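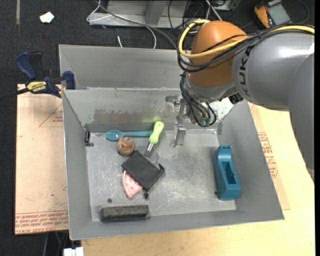
## 4.2 What the values statement did on an ordinary shift

All of the clinics in the Cestach network display the same values statement in the waiting area, and all but one of them display it at a height suited to a standing adult. For a provider of outpatient rehabilitation this is a modest irony, and we record it mainly because patients raised it before we did.

We coded 1,758 entries from the shift notes kept at the Orkport and Grivik clinics, looking for any use of the five value words or their close relatives. "Respect" appeared often, usually in complaints about the parking lot. "Partnership" appeared in 18 entries, most of them concerning the shared printer. "Courage" appeared in two, both written by the same therapist after a meeting about the budget.

It would be easy to stop there and call the statement wallpaper. The interviews make that harder. Staff who could not recite the values still described their work in terms the authors of the statement would have recognized: waiting while a patient buttoned a coat, phoning a daughter back after hours, admitting that a home exercise plan had been too hard. As one assistant at Orkport put it, "I'd have to go and look at the wall, but I think I do most of them."

The rollout in March shows up clearly in the record, mostly as mugs. Seven of our interviewees mentioned the mugs without being asked. Only at Grivik did the team lead tie a value to a routine, by opening each case review with the patient's own stated goal, read aloud in the patient's words. Notes there began to quote patients more often over the following weeks, and they kept doing so after the mugs had moved to the back of the cupboard.

Fig. 3 plots quoted patient goals by clinic and week. The gap in the Orkport series reflects the move to the Hyun records system, during which notes were kept on paper and then, for a period we were unable to establish, in a drawer.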